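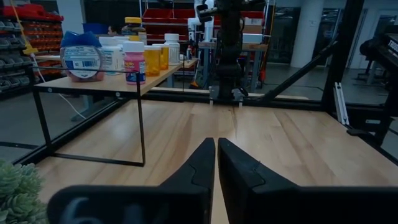 Flalix Bench Cell: A Purchasing Review for Small Labs and Dispensary Training Rooms

Equipment Reviews | Demow Purchasing Office

The Flalix Bench Cell is sold as a starter package for groups that want a robot to handle small containers on a tabletop. The package includes a two-finger gripper, mounting parts for a single arm, a wrist camera, one fixed camera and the Cultetti control software. The arm is quoted separately. This review is written for departments preparing an equipment request. It looks mainly at what the cell costs to own, what has to be bought alongside it, and where the quoted price falls short of the finished installation.

Our use was the sorting and moving of pharmacy containers: pill bottles, amber prescription-style bottles and a few household sizes with different caps. Departments with heavier or irregular parts should treat the remarks on the gripper with caution and request their own demonstration.

What the quotation covers

The base quotation is easy to read, and Flalix deserves credit for listing the mounting hardware line by line. The arm, quoted on its own sheet, came to 65 percent of our total spending. The Bench Cell took most of what was left. The remainder went to items that appear on neither sheet, and those items caused most of the delay.

Delivery of the base package took nine weeks from the signed order. The arm arrived earlier and remained in its box for much of that time. We recommend asking for one delivery date for both, in writing, and withholding the final installment until the second shipment has been checked in.

The table is not included. Flalix publishes a drawing for a suitable top and a list of acceptable thicknesses for the clamps. We used a wooden tabletop built to that drawing, with the arm clamped to its edge. The clamps hold well on wood, but they take up more of the edge than the drawing suggests, and a department that plans to store supplies along the same side should allow for it.

Gripper and fingers

The standard fingers are tapered black blocks, and they suit the shoulders and caps of small bottles. Narrow white bottles and amber bottles of medium size gave us few difficulties. Wide jars with flat lids were less dependable and often needed a second attempt. Flalix offers a wide finger set for this purpose. It was not part of our order, and in hindsight it should have been.

Spare fingers are priced at $200 per pair. Reviewers should not leave them out of a first-year request. A worn pair does not fail suddenly — it begins to let bottles turn in the grip, and the software reports nothing unusual while this is happening. We now inspect the fingers every Sunday, before the room is booked for the week, and hold one unopened pair in the supply cabinet.
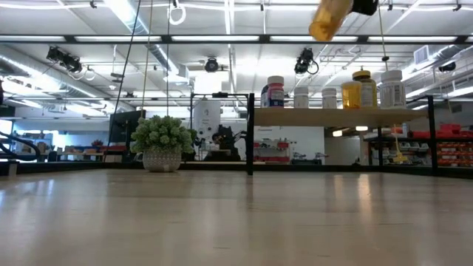 Shelving and work area

The most useful purchase in the project was also the least expensive. A raised wooden shelf on a black metal support holds the bottles off the table and gives the gripper room to approach them. Flalix sells a metal rack for the same purpose, and we tried it on loan. It is well made, but its height is fixed, and the cost was difficult to defend next to a board and a simple support.

Departments should plan the shelf at the same time as the arm. Reach is measured from the base, and a shelf placed at the far side of the table can put the rear row of containers outside the comfortable range even though the arm can technically get there. We moved ours twice before fixing its position.

Lighting was not in our budget and did not need to be. The room has long fluorescent fixtures overhead, and the amber bottles are translucent enough that we expected trouble from glare. Some reflection does appear on a smooth tabletop. The Cultetti software handled it acceptably after the exposure setting was lowered. Rooms with strong daylight on one side may need blinds, and a small allowance for them would be sensible.

Setup and staff time

Flalix estimates one working day for installation. Our records show 22 hours of staff time between opening the first carton and the first accepted run. Camera calibration took the largest share. The instructions for the fixed camera assume that it stands at a set distance from the table, and the correct distance is given only in an appendix to the Cultetti manual. Cable routing was the second largest item. The supplied cables are long enough for a table against a wall and too short for a table in the open.

Staff time should be shown in the request as a real cost, even when it is charged to an existing salary line. Requests that omit it tend to be approved quickly and completed late.

Software and renewal

Cultetti is licensed by the year, with the first year included. The renewal price is not printed on the quotation and must be requested. Without renewal the cell continues to run saved routines, but new container types cannot be added. For a training room that changes its stock often, this amounts to a required expense and should be entered as one from the second year on.

The program itself is clear. Adding a bottle takes a few minutes, and the list of saved containers can be exported for a second cell. The help pages are thin on error messages.

Comparison with Kettle

The closest alternative we considered was the Kettle tabletop kit. Kettle includes a table and a wider gripper, and its software carries no yearly fee. Its purchase price is higher, its spare fingers are sold only in assembled units, and at the time of our inquiry the company could not commit to a delivery month earlier than November. A department with funds that must be spent within one budget year may find Kettle the easier purchase to justify. Where funds are spread over several years, Flalix places less strain on the first.

Rating and purchasing notes

Suitability for small bottles: very good
Suitability for wide jars: fair with standard fingers
Clarity of quotation: good, apart from software renewal
Delivery: fair
Documentation: fair

Recommended for purchase with the following additions to the base order: one spare pair of standard fingers, the wide finger set, longer cables where the table will stand away from a wall, and a written renewal price for Cultetti. Requests should be sent to the Purchasing Office with both Flalix sheets attached and a floor plan showing the table, the shelf and the nearest outlet.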